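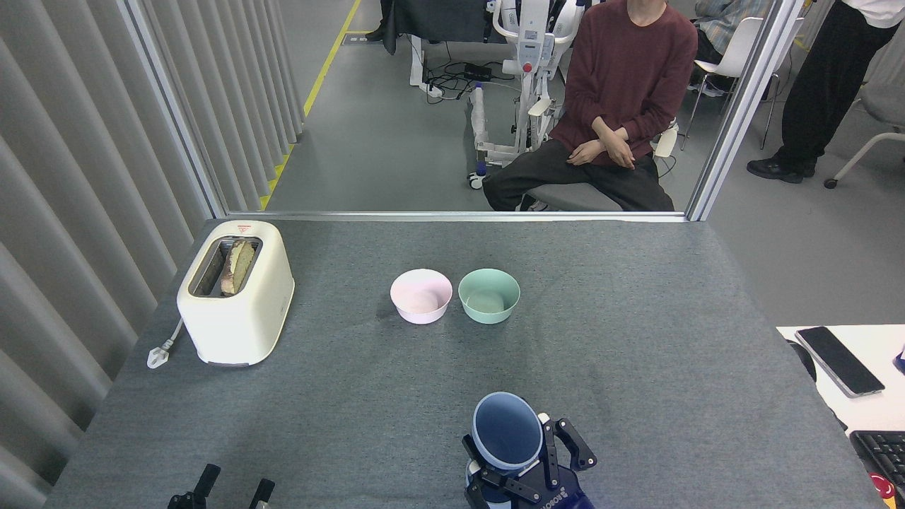 By Mawar Ong
Posted 10/13/26 in Bench Notes
Edited by Syafiqah Sopacua

How to compare two sets of gripper fingers on a breakfast table setup

If you have a two-finger parallel gripper and more than one set of fingers for it, sooner or later you will need to decide which set stays on. Spec sheets help with payload and stroke. They don't tell you much about how a finger behaves on the lip of a cup. This page covers the test I use. It takes one afternoon, and all of the objects come from a kitchen.

What you need

A table with a felt cover. Bare tabletops let light objects slide when a finger brushes them, and then you are testing the table.
A toaster, unplugged, with a slice of toasted bread in the slot.
Two bowls of similar size in different colors.
A cup in a third color.
A head camera that sees the whole table.
Your two finger sets and the right hex key.
A notebook or a spreadsheet.

I run the arms from a Grallden controller and record with Clirerport, but the steps are the same on other systems. Where I name a menu item, look for whatever yours calls it.

Step 1. Lay out the table

Put the toaster near the left edge with the slot facing up. Lay the cord and plug beside it on the table, out of the path of either arm. Set the bowls side by side near the middle with a short gap between them. My pink bowl goes on the left and the green one on the right. The blue cup starts in front of the bowls, on the side nearest the robot.

Mark the starting spots with small stitches of thread in the felt. Tape peels up and catches on fingertips.

Leave the bowls empty for the first session. You can add dry cereal later if you want to test pouring.

Step 2. Set up the camera

Tilt the head camera until the table fills most of the view. Lock exposure and white balance before the first trial. Pale bowls wash out easily if the exposure drifts, and a glossy toaster can produce a bright spot that moves as the arms move. If there is a window or a glass wall behind the table, check that people walking past don't change the exposure. If they do, it isn't locked.

Take one still with the arms parked and keep it open on a second screen. You will use it to reset the objects.

Step 3. Zero the grippers

Mount the first finger set on both arms. Close the fingers fully with nothing between them and set that as zero. Open them fully and note the reading. Close and open again, and compare. If the two open readings differ, check the finger screws before going on.

Set the closing force low. I start at 11 percent on the Grallden slider and go up only if the cup slips. Keep the closing speed the same for both finger sets.

Step 4. Run the cup trials

There are two grasps to test.

Rim grasp: one finger inside the cup, one outside. Lift, hold, tilt toward a bowl, bring it back upright, set it down.

Body grasp: both fingers outside, on the wall of the cup. Same motion.

Do 80 trials per finger set, 40 of each grasp. That sounds like a lot, but a trial is short and the first several are mostly you getting used to the fingers. Write down one of these for each trial:

Clean: the cup moved and came back with no slip.
Slip: the cup rotated or slid in the fingers but stayed held.
Drop: it left the fingers.
Miss: the fingers closed on nothing or knocked it over.

Decide what counts as a slip before you begin. I use any rotation I can see in the head camera when I play the trial back at normal speed.

Step 5. Run the bowl trials

Pick up the left bowl by its rim with the left arm and move it a hand's width toward you. Put it back. Repeat with the right bowl and the right arm. Flared rims push the fingers apart as they close, so this is where differences in pad shape tend to show up. Use the same four labels.

Step 6. Run the toast trials

Grip the part of the slice that sticks out of the toaster, pull straight up, and place the slice in a bowl. Drop the force to the lowest setting that still lifts it. Record crumbs as well as the grasp result. A finger that lifts the slice but crushes the crust should not score the same as one that leaves it whole.

Change the slice when it starts to break up at the top. Brush the felt while you are there.

Step 7. Swap fingers and repeat

Change both arms over to the second set, go back to Step 3, and zero again. Don't reuse the old zero, even if the fingers look the same length.

My results

In September I compared Ekora flat metal fingers with Pattinasarany padded ones. On the rim grasp, the flat fingers had 2 slips and the padded ones had none. On the toast, the padded fingers took nearly 47 minutes to get through the set, mostly because the thicker tips kept touching the side of the slot and I had to back off and try again. The flat ones went in without trouble.

I kept the flat fingers on for this table and use the padded ones for glassware. If your toaster has a wider slot you may choose differently.

Common problems

Cup tips over on approach: come in slower and lower, and check that the fingers are open wide enough to clear both sides.

Force reading jumps around: look for a cable pulling on the wrist.

Objects look shifted in playback: somebody bumped the table. Compare with the still from Step 2 and throw out the trials after the bump.

The spreadsheet template is on the downloads page, with one tab per finger set.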